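Skunari open day: a morning among the cutlery

Skunari sells secondhand kitchen goods out of a long brick building near the canal in east London, and once a year, in September, it opens the parts of the building that customers don't normally get to walk through. I went this year because I have bought most of my own kitchen there, one drawer at a time, and wanted to see how the stuff gets from a house clearance box to the shelf.

Entry was free but you had to book a slot. Mine was the 9 a.m. one, the first of the day. The entrance for visitors was at the side, through the loading door, and there was a folding table with stickers and a paper map. The map was a photocopy of a floor plan with arrows drawn on it in marker. It was accurate except for the restrooms, which had moved.

The receiving room

The tour starts where the boxes come in. Most of the stock is from house clearances and from restaurants that are closing or changing hands. A sign on the wall said that 1,310 boxes had come through in the last year. Boxes are weighed, given a number and stacked on metal racks until somebody has time to open them. The guide opened one for us. It had a fondue set, several pie dishes wrapped in newspaper, and a layer of loose cutlery at the bottom with the newsprint stuck to it.

Loose cutlery is the biggest part of what they get and the slowest to deal with. It goes into gray trays by weight, and the trays go on to washing. Knives with a real edge are pulled out before that and handled separately. Anything silver-plated goes in a third tray, which was mostly empty when we saw it.

Washing

Washing is done with two commercial machines bought from a school kitchen. They are loud and the room is warm, so the group didn't stay long. Wood never goes in the machines. Spoons, boards and chopsticks are washed by hand at a deep sink along the back wall, rinsed, and stood upright on racks in the next room for a full day. The guide said people donate wooden things that have been through a dishwasher for years and that most of those can't be sold. Some are sanded and oiled with mineral oil and turn out fine. A crack along the grain means the bin.

There was a question about rust spots on stainless steel. The answer was that it is usually not the fork that is rusting. Particles from something else in the wash settle on it, and they come off with a paste of baking soda and a soft cloth. I have tried this at home since and it worked on a set of teaspoons I had given up on.

Sorting

The sorting room was the one I had come for. It has a long bench under the windows with shallow bins down the middle, and this is where patterns get matched. A lot of cheap cutlery looks alike until you lay the pieces side by side. They sort first by type, then by length, then by the shape of the handle end, and only then look at the stamp on the back. Doing it in that order is faster than reading stamps, many of which are worn away.

Full sets are rare. Skunari sells what it calls made-up sets, where the pieces are close in weight and length but don't come from the same maker. These are tied with string and priced as a set. I bought one two years ago and have never had a guest notice.

Visitors could try the sorting. A bin of mixed spoons was tipped out and each of us got a few minutes with it. I found two that matched and was told they didn't, because the bowls were different depths. After that I could see it.

The small kitchen
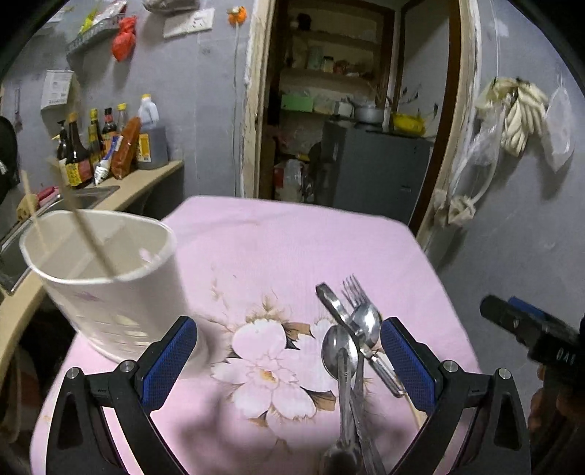 Getting everyday tools into an order that works at the table is what the small kitchen is for. It is set up like a corner of an ordinary home, with things left out where people really leave them, and the sessions there are on the simple business of what goes in the drawer and what goes in the holder. The table has a pink cloth with a big flower printed on it, and the holder is a white plastic cup with a pair of wooden chopsticks leaning out of the top. Forks and spoons were dealt with as one bundle, along with a slotted piece that looked like a peeler, and I would have kept that one apart. The host's view was that a household with few utensils should keep the daily ones together in the open and give the drawer to the things used once a week. Her other point was about the sink. If the holder stands close to it, washed pieces go straight in, and you skip the drying rack.

She also talked about what sits at the back of the counter. Most people's bottles multiply. Her rule is that the sauces used every day can stay out by the stove or sink and anything opened for a single recipe goes in the fridge door, where you will see it and use it up. She put the tubes and packets in front of the bottles so they don't get lost behind them. I do it the other way around at home and I do lose them.

Plastic holders came up too. The kind with holes drains better than a jar, but the bottom needs scrubbing every week or a film builds up. A jar is easier to clean and goes slimy faster. Several people in the group had opinions on this and it took up a good part of the session.

The shop floor

The tour lets you out into the shop, which opened to everyone at 10. Prices were the usual ones. Single forks and spoons are sold from crates by the door. The Kukemo shelf, where they put enamelware and heavier pots from one regular supplier, was fuller than I have seen it, and had a blue-lidded casserole I thought about for a while and left. Chopsticks are sold new, in bundles, since used ones don't sell.

I came away with a bread knife, a small sieve and a made-up set for my sister, who is moving.

Practical notes

Slots are an hour long and ours ran over by a quarter. There are 600 places across the whole event and the mornings go first, so book when the list opens in the summer. The floor in the washing room is wet in places and you will want closed shoes. Strollers can get through the receiving and sorting rooms but there are steps down to the small kitchen, and the ramp is at the far end of the building, past the loading door. Ask at the table and they will walk you around.

Coffee was from the Jakab cart in the yard, cash or card. They had cheese rolls until mid-morning and after that only cake.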